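**Switching water utilities billing to monthly – anyone else in Pondville seeing this?**

**millrace_left**
Oct 27, 2024

Got my first bill under the new monthly setup and it came to 129 dollars. Under the old quarterly billing I paid 230 for the whole three months, and that was with a kid home filling a wading pool. No pool now, no guests, nothing running outside. The usage line says 1,509 gallons, which sounds low to me, so I don't see how the total got that high.

Has anyone called the office? I was on hold long enough to empty the dishwasher and then gave up.

**bramble_ct**

Look at the second page. There is a base charge and a separate sewer charge, and the sewer one used to be folded in with the rest. When they split it out they also moved the due date, so a lot of first bills cover the end of the old quarter plus the new month. Mine did. The next one should be smaller.

**millrace_left**

Second page just has the payment slip and the thing about not flushing wipes.

**bramble_ct**

Then you got the short version. Log in and pull the PDF. It shows the service dates, and that will tell you if you paid for a month or for more than that.

**oldtapwasher**

I disagree that it sorts itself out. I am on my third monthly bill and none of them have been small. The base charge is the whole problem. If you live alone and use hardly any water you pay nearly the same as a house with five people in it. They can call it a billing change but for low users it is a rate increase.

**bramble_ct**

It was always there, you just saw it four times a year instead of twelve.

**oldtapwasher**

I kept my old bills. The base was lower. I'm not guessing.

**fennel_and_rust**

Before anyone fights the utility, check for a leak. Turn everything off in the house, go out to the meter and look at the little dial. If it moves, you have water going somewhere. Ours was a toilet flapper. You could not hear it. A few drops of food coloring in the tank, wait a while without flushing, and if the bowl changes color that's your answer. The flapper I put in was a Clalholm from the hardware store and it has held up fine so far.

The other thing I'd do is write down your own meter readings. I do mine on the first of the month and keep the slips with the bills. I used to throw everything in a drawer and could never find the one I needed, so now it all goes in one folder, sorted by date. 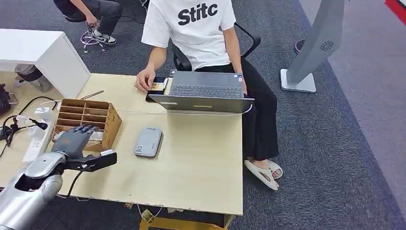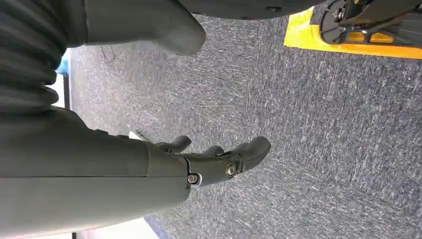

If your reading and theirs are far apart, ask for a reread. They will send someone out. When I did it they were off by two digits that somebody had typed in the wrong order, and the correction showed up as a credit on the next bill. They did not mail a letter or anything, so check for it.

**millrace_left**

Dial is not moving. I watched it while my coffee got cold. I'll try the food coloring tonight.

**quarterlyfan**

Rereads used to be free. Is that still true? My neighbor said there is a fee now if the first reading turns out to be right.

**fennel_and_rust**

Mine was free but that was back in February. Ask before they schedule it.

**oldtapwasher**

There is a fee. It's on the Uniyal portal under "other charges," way at the bottom. That portal is another complaint. I had to make a new account, and it dropped my autopay without telling me. I got a late notice on a bill I thought was already paid.

**bramble_ct**

OK, that one I agree with. Autopay did not carry over for us either. Anybody reading this who had it set up before the switch should go check.

**quarterlyfan**

Checked. Mine is off too. Thanks.

**millrace_left**

Update – pulled the PDF like bramble_ct said. The service dates run 47 days, so it is more than a month. That explains part of it but I still think the sewer charge is wrong. Food coloring did nothing, bowl stayed clear. I'm going to the office in person with the old bills.

**oldtapwasher**

Bring copies and keep the originals. And ask them what the base charge was last year. I want to hear what they tell you.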